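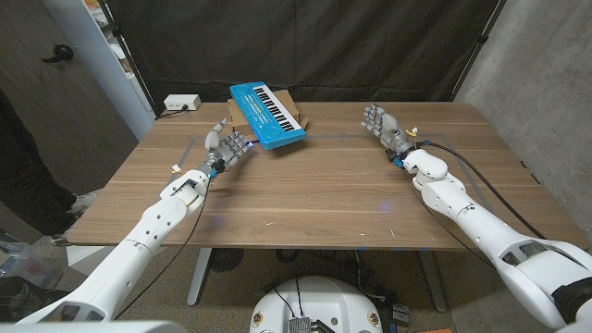

Slide 1. Blue toy keyboard, on a flattened cardboard box.

Right, evening everyone, thanks for coming out. Can you hear me at the back? (Wait for a wave. If no wave, move the mic up.)

I'm going to talk for half an hour on learning an instrument when you're old enough to know how bad you sound. I started piano at forty-six. Before that I'd had a recorder at school, same as everyone, and a guitar that I carried through five house moves and never tuned.

My first instrument this time round was a toy keyboard, bought on a whim in Pradport on the way home from the dentist, with half my face still numb. I played it at the kitchen table with the volume as low as it would go so the neighbours wouldn't know. I'd still say start on something like that! You're not scared of it. A real piano looks at you when you walk past.

(Pause. Ask for hands: who had lessons as a child? Who gave up before they were twelve? Usually the same hands. Let them laugh.)

OK, the first teacher. Sigrún Eskildsen, who some of you will know from the Jadow choir. I turned up to lesson one with a list of pieces I wanted to play, and it was a very silly list, all Chopin and one Queen song. She read the whole thing, folded it up, put it in her handbag and asked me to play five notes going up. Then the same five going down. We did that for most of an hour and I went home furious and also a bit pleased, because by the end they were even.

Tell the thumb story here. Short version if running late: I'd been playing everything with four fingers and keeping my thumb tucked under like I was holding a bus ticket. Three weeks before I noticed. Sigrún had spotted it straight away and was waiting to see how long I'd take.

Practice. People always want to know how much. I wrote mine down in a notebook from the first day, minutes only, no comments, and in the first year I did 3,135 minutes. Sounds masses, doesn't it? It's under nine a day. Some days were nought and a few were an hour. In that year I learned 2 pieces properly, start to finish, from memory. One of them is a page long.

I'm not telling you that to put you off. I'd spent the previous year learning no pieces at all, so I was well up.

(Drink some water. Last time I forgot and croaked through the whole Thibodeau bit.)
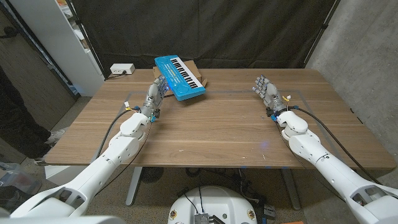

Slide 2. Hand at the lower left of the keyboard.

So, the left hand. Oh, the left hand. Mine spent forty-six years holding the fork and the phone and then I asked it to play a waltz. Everyone's right hand runs off ahead and has a nice time with the tune, and the left one plods along down the low end wishing it was at home.

What worked for me was learning the left hand first. Every piece, always, left hand on its own until it's dull, and I mean really dull, so you could do it and chat about the shopping. Then bring in the right. I got this from Dirk Haberkorn, who plays the organ over at Pukley and has to worry about his feet as well, so I've no business moaning to him.

Dirk's other tip is to practise the last line first. You know the last line, you work backwards, and so you're always playing towards the bit you know best. Try it tonight. It feels all wrong for a week.

(If there's a piano in the room, do the waltz bass here, four bars, slow. If not, tap it on the lectern: ONE two three.)

Playing in front of people. My first go was the Thibodeau tea afternoon in December, on an upright with a sticky E flat. I got to the second line, lost it completely, went back to the top, lost it in the same place, and somebody's gran started humming the tune so I could find my way. I finished. I shook so much afterwards I couldn't pick up a cup. Went back the following month and it was loads better, still not good.

Since then I've kept a note of every piece I've had a proper stab at, and the list is up to 131 if you count scales books, which I do, it's my list.

Things to mention if there's time:
Sit further back than you think.
Cut your nails!
A lamp on the music. Overhead light puts your own shadow over it.
Don't buy a stool with wheels.
Recording yourself: horrible, do it once a month.

Questions. Someone will ask whether apps are any good. Say yes for note reading, less so for rhythm, and mention that I still go to Sigrún every fortnight. Someone will ask if she's given the list back. She has not.

Sign-up sheet for the beginners' evening is by the tea urn. Remember to leave a pen with it.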